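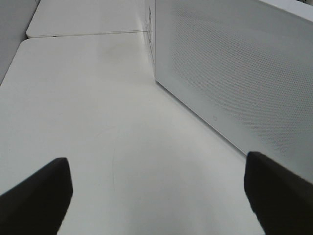 Handout 4: Daily care of the microwave cell
Robot Maintenance, Saturday group
Prepared by Yuk-lan Ho

Before you touch the arm, press the stop button and hang your name card on the switch. Ya-wen Poon keeps the cards.

1. Wipe both gripper fingers with a dry cloth. Do not use alcohol on the tips.
2. Close the gripper fully and look at the gap. If the tips do not meet, write it in the log and call Yuto Ikeda.
3. Follow each cable by hand from the wrist backward. A loop may hang, but it must not catch on the knobs when the wrist turns.
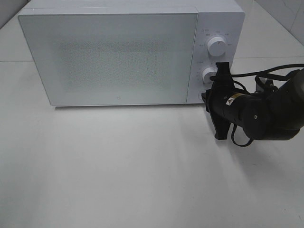 4. Run the knob program at 20 percent speed. Keep one hand at the stop button during the whole run. The finger should come to the knob from the side and not push the oven backward.
5. If the oven has moved, teach the knob points again. Do not correct them by guess.

The fingers are changed after 4000 cycles. Please read the counter and write the number before you leave.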